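Teaching a gripper to sort artificial roses: where to start, and when to give up and do it by hand

Skill level: patient
Time: one afternoon, then the rest of August

People ask whether a machine can do the fiddly jobs yet. Folding, bagging, picking one thing out of a heap of the same thing. My answer is that it can do the dull half of most of them, provided you set up the other half for it like a doting parent. Single artificial stems are a good job to learn on. They don't wilt, they don't bruise, and if you drop one the only casualty is your pride.

I'm assuming you have a two-finger gripper with a camera near the wrist, and some way of steering the arm by hand while it records. I use the Villca control software, which has a help page for everything except what has gone wrong.

Step 1. Clear less than you think

The temptation is to scrub the table and lay out one perfect stem. Do that and you'll train a machine that can pick up one perfect stem from a scrubbed table, a skill with few openings. The packing bench at Grerkard, where I first tried this, had never been clean in its life. Leave some ordinary bench litter within reach of the arm: a work glove, a bit of packaging, whatever lives there anyway.

Step 2. Cross the stems

Lay them out parallel for your first few goes, just to check that the gripper closes where you think it does. Then let them cross. Crossed stems are the whole job. A person picks up the top one without knowing how they knew it was on top. The arm has to work that out from a handful of green lines, all the same green, some of them with thorns that will happily hook the stem next door.

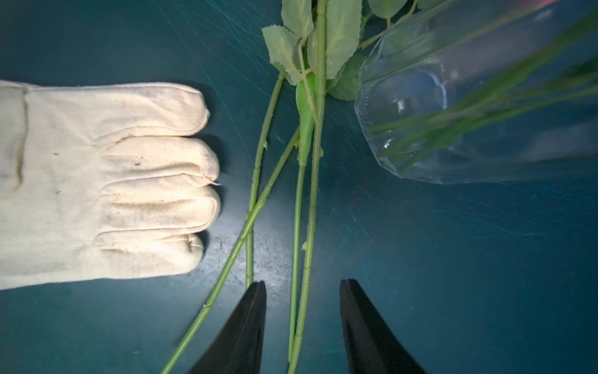
Approach from the stem end and keep away from the leaves. Leaves hide the crossings, and they spring back when squeezed, so the gripper thinks it has hold of something when all it has is foliage. Open the fingers wide, come down low, and close slowly. If two stems end up in the gap, back out and shift sideways. Don't close on both and hope. I have 80 recordings of hoping, and the arm learned every one of them beautifully.

Step 3. Mind the clear plastic

Wrapping film is the worst thing you can put in front of a camera, short of a mirror. It shines, it creases, and it shows you stems that can't be reached without going through it. Keep it in the recordings but steer round it every time. Once the loose stems are going well, you can try pulling one from an open bag, in a separate batch, on a day when you're feeling strong.

Step 4. Record, then throw some away

I aim for 200 good picks before I train anything. Delete the ones where you dithered. A machine can't tell careful from lost, and will copy either.

Step 5. Test it honestly

Put the stems down without looking, start the arm, and sit on your hands. Run 50 tries and write down every result, including the ones you'd like to blame on the lighting. Nudging a stem into a better place counts as a failure. So does picking up the glove.

My own setup handles loose stems well enough to leave it while I make tea. For crossed ones I stay in the room. Bagged ones I do myself, and I'm still a good deal quicker.

If it keeps missing

Check the fingertips first. The Momel pads I use go shiny with wear and start to let thin stems slide, and swapping them has fixed more faults than any amount of retraining. If the pads are fine, check that the camera mount hasn't slipped. After that, look over your recordings for a bad habit. Mine was always coming in from the left. It took three lots of training before I noticed the arm did it too.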